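The Lid Is the Last Thing to Go

When Skye Cairns inherited her grandmother's kitchen in Clomville, she inherited the canisters along with it, and a whole shelf of lids that had long ago parted company with whatever they once closed. She has been sorting them since January, an evening at a time, with the radio on and a sheet of white paper spread over the work table so that nothing gets scratched (and so the crumbs of old flour have somewhere to land).

"You get fond of them," she told me, pouring a second cup of tea before I'd finished my first. "My grandmother kept 200 teabags in one and buttons in another, and I could tell you which by the sound." 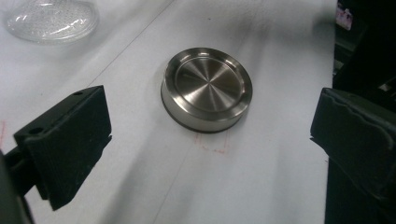 A stainless steel lid on the work table, its spun top fanning out in light and dark.

It's that brushed top I keep coming back to, all those silvery wedges running in to the center, with the polished side catching whatever light is going. Skye washes hers by hand in warm water with a little dish soap, dries them right away with an old cotton towel, and never, ever uses the scouring pad.

Her neighbor Finlay Matheson, who drove over from Drallham with two boxes of his own, prefers a dab of vinegar for the cloudy spots. They have agreed to differ, and the boxes are still in her hallway.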